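Trutska 76 Ice Hockey Stick – Senior, Left

One-piece composite stick for club and league players. The low kick point suits forwards who release from the wrist. Tapered lower shaft, squared corners, matt grip finish from the butt end down to the lower hand.

Flex: 76
Curve: mid, open toe
Lie: 5
Order code: TR-619-L
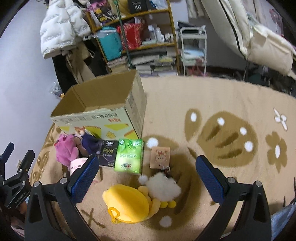
Plush toys on a shag rug

Cutting down
The shaft may be shortened by up to 2 inches without affecting the warranty. Flex stiffens as length is removed – players between sizes should choose the softer shaft. Use a fine-toothed saw and tape the cut line first. The end plug is pushed in dry, without glue.

Blade
Foam core, sealed at the heel. Tape from heel to toe and renew when the edge frays. Chips deeper than the outer layer let water into the core and should be looked at before the next game.
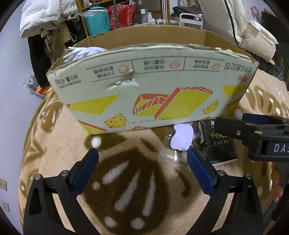 Cardboard box, net weight 450g

Warranty and returns
Breakage in normal play is covered for 38 days from delivery. Slash damage and skate cuts are excluded. Unused sticks can be returned uncut and untaped. Claims go to Ville Kauppinen at the Pudholm counter, with the order code and both pieces of the stick.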